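Bench notes, Wednesday, continued from the page with the coffee ring

OK so the gray parts. Witold dropped off the Hotevano box before lunch and I spent most of the afternoon with it, so I'm writing this while I still remember which tray is which. The order is 300 for Kaczmarczyk, same as last time, and they want them in bags of 50 with the rim end all facing one way (they didn't say why, and I didn't ask, I just groaned).

First thing I did was clear the pale table and wipe it down. I like looking at these on a light surface because the plastic is a mean kind of gray that eats every scratch if you put it on the green mat. I had the mat out in the spring and passed a bunch of parts I shouldn't have, and Jolanta found them later with her thumbnail, which was embarrassing. So, mat stays in the drawer.

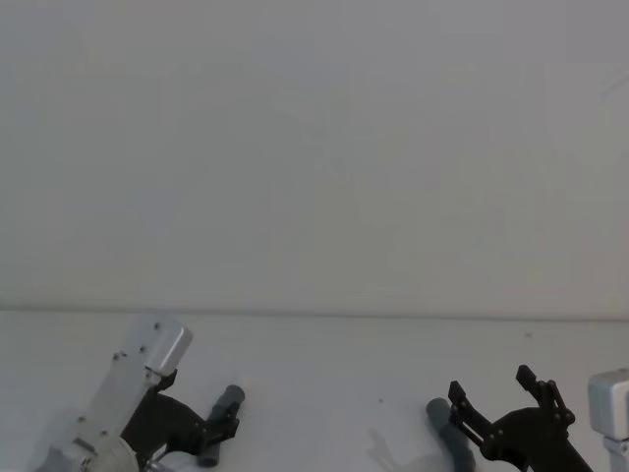

Short dark gray cylinder, rounded end up, over the pale tabletop.

What I'm checking, in the order I've been doing it:
Rim - run a finger around it, feel for the mold line.
Ridges - look for a flat spot, usually near the bottom.
Bore - hold up to the window.
Length - only if it looks off, I'm not putting calipers on every one of them.

Mold line is better than the last batch. It's still there but you have to go hunting for it. The ones where I could catch it with a nail got a few strokes of 300 grit, dry, on the flat block, and that took care of it without leaving the fuzzy look we got from the coarse stuff. Wipe after! The dust sits down in the ridges and then it looks like a casting flaw and you reject a perfectly fine part (did this, twice, went back and fished them out).

I got through 178 before I had to stop and eat something. Rejects are in the yogurt tub, NOT the blue tray. The blue tray is maybes. Please don't tip the maybes into the bags, whoever you are.

Color is the thing I keep going back and forth on. Witold says the Trondivmont pellets are the same ones we always buy and I believe him, but the first handful out of the box looked darker to me than the old sample taped to the shelf. Could be the tape yellowing the sample. Could be me. I moved it to the window and then I thought it looked lighter, so there goes that theory.
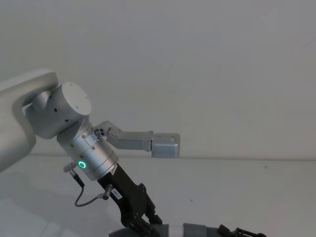 Rim shape next. Jolanta and I argued about this one over the phone (nicely). The drawing just says "break edge," and the molder has read that as a tiny crisp chamfer, which passes, fine, but it's nasty on the fingers once you've handled a whole bag of them. What I'd like for the next run is something closer to the edges on that light gray block at the end of the bracket - soft enough that you wouldn't notice it with your hand, still square when you stand back. She thinks it'll cost us a tool change. I think it's a bit of polishing. We left it that she'd ask and I'd stop saying "a bit."

Also to ask her: do the ridges need to go all the way down? I couldn't find a revision note for that and my copy of the drawing has a fold right through it.

Bags: the thin ones split when I pushed the fifth row in. Used the thicker ones from the bottom shelf, nearly out, need to reorder. Label goes on before filling, otherwise it wrinkles over the lumps and you can't read the batch.

Still to do: finish the box, go back through the blue tray in daylight, new sample for the shelf (no tape this time, I'll put it in a jar), sweep under the table. 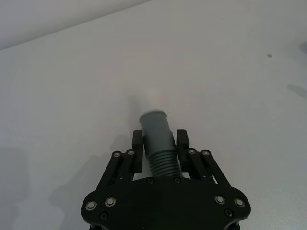 Kuditz, September

Copying this bit over from my loose sheet so it's in the book. The ridges are easiest to judge with the part standing more or less upright and the light across them, so you get the light and dark bands. If the bands stay even, I don't bother looking any closer. A flat spot shows up as a place where the dark band goes thin and smeary. Lying down on the table I miss half of them, especially late in the day. And the pale rim is a handy way to tell which end is which when you're bagging, so glance for that and don't turn every single one over like I was doing for the first hour.

Witold wants to know if he can take the finished bags over to Kaczmarczyk early. I said not until the blue tray is done. He has already moved two of them next to the door.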